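Fixing an object that slips out of the gripper in simulation

In our Hulia project the apple fell from the fingers after 64 steps, every time. The grasp looked correct, but the log showed a contact force of zero.

First, stop the run and set gravity to zero. Then close the fingers again and look at both pads. 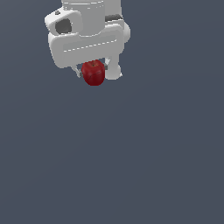

If the object stays now, open the contact settings and raise the pad friction a little. Do not raise the closing force first – I did this, and the solver exploded at step 600.

Turn gravity on again and repeat the lift 2 times. Save the log before you change anything else.

Montserrat Collado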